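Search this site Enter keywords Go

Shared Workshop Members Build an Arm for Handling Flowers

The robot arm at the Trellby shared workshop occupies one end of a bench and was assembled over one winter by two members working in the evenings. The pair, who asked that their project be credited to the workshop as a whole, spoke with this newsletter in November.

The base and joints were built from the Planell plans, with printed parts revised on site. "The original joint could turn 270 degrees, and we kept that," the lead builder said. "The gripper is our own. We are on version 12, and most of the earlier ones are in a box under the bench."

Artificial flowers were chosen as the test material early in the project. According to the builder, blocks and cups had become too easy a subject. "A rose has a thin stem, and the leaves spread out wherever they like," the builder said. "The arm has to find the stem between them and close on it without taking a leaf along."
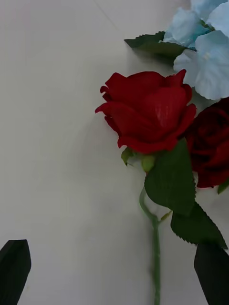

The wrist camera was added after the first trials, when a camera fixed above the bench proved unable to see past the arm itself. "Now the view travels with the fingers," the second member said. "Two flowers lying close together are still hard – the software tends to treat them as one."

The members have recorded 64 practice runs to date, each guided by hand. Plans for the gripper will be made available to other members of the workshop in the spring, together with a parts list.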